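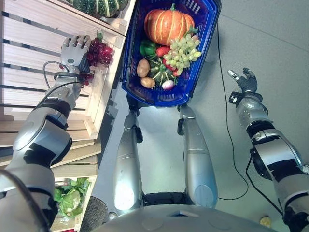 Clokach Slatted Crate Shelf

Item 1419
Sold by Panyasiri Store Fixtures

The Clokach is a stepped produce shelf built from slatted wooden crates. It is made for farm shops, small grocers and market halls that want fruit and vegetables within easy reach of the aisle. Each crate can be filled on its own, so a slow item can sit next to a fast one without sharing space.

The boards are light in color and set with narrow gaps between them. Air moves through the gaps, and dirt falls out when the crate is lifted and tapped. The wood is sanded and left without varnish. It will darken a little with use.

What to put where

Squash and other hard-skinned produce can go on the top step. Grapes do well at hand height, in a shallow layer near the front. Leafy heads such as lettuce or cabbage fit in the bottom crate, which is deeper than the others and keeps the leaves out of direct light. Large pumpkins are better on the floor or on a pallet - they fit the shelf but take up a whole step. 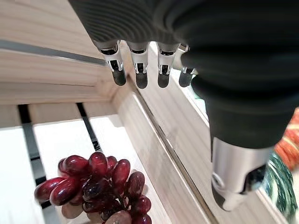
Clokach crate with red grapes.

Size and weight

Width: 700 mm
Depth at base: 662 mm
Maximum load per crate: see the label on the back rail
Assembly: four bolts per step, wrench included
Finish: none

Two units can be bolted side by side with the Dokton joining plate, sold separately. Please order one plate per step. The plates do not fit shelves made before May, which have a narrower rail.

Care

Brush the slats out at the end of the day. Wipe up grape juice with a damp cloth before it dries, as it will stain bare wood. Do not hose the crates down or put them in a dishwasher. If a slat splits, order part 71 and replace it with the two screws supplied.

Liners are optional. The paper liner is cut to the inside of the crate and stops small fruit from working into the gaps. We do not recommend plastic film under leafy greens.

Shopping baskets

We also stock the Clumolley hand basket, a plastic basket with a perforated rim. It comes in blue and green and is sold in packs of ten. Put heavy items such as pumpkins in first and grapes last.

Ordering

The shelf ships flat in one carton. Baskets and joining plates ship separately and may arrive on a different day. Replacement crates can be ordered singly - quote the item number and say which step the crate is for.

Page updated November 23, 2021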